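Open day at the Sondcombe airline training centre, 5th June

Herrero, the regional carrier, let student travel groups into its training centre for the first time since February. Our party had four people and the tour took in the cabin trainer, the ticketing room and the baggage desk.

The cabin trainer is a 94-seat fuselage section with working doors. Beat Zwahlen ran two door drills and explained the bag rules for student fares: one cabin bag free, one hold bag if booked through the Bosora portal. Bags added at the gate are charged at the full rate – the discount code does not apply there.

In the ticketing room Abimbola Ekpo showed how a code is checked. Three fields must match: name, card number and date of birth. A shortened first name is the usual cause of a refusal. Name changes take up to two hours to reach the booking system.
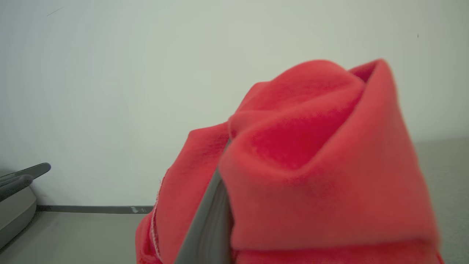
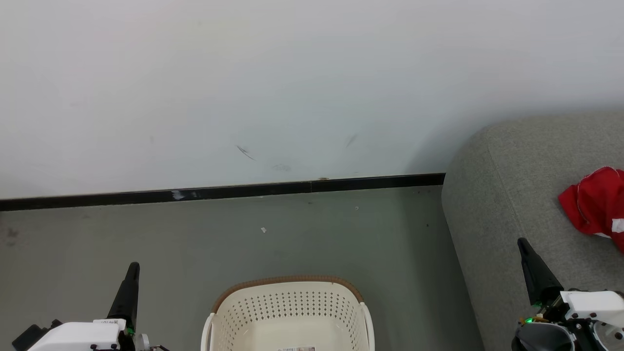

The baggage desk session was short. Claims for late bags go in on a paper form, which the Lulldale office then types up. I asked whether students could file online and was told this is planned, with no date given. Lunch was not included.

Contact: Heidrun Mayrhofer, student travel desk | Back to top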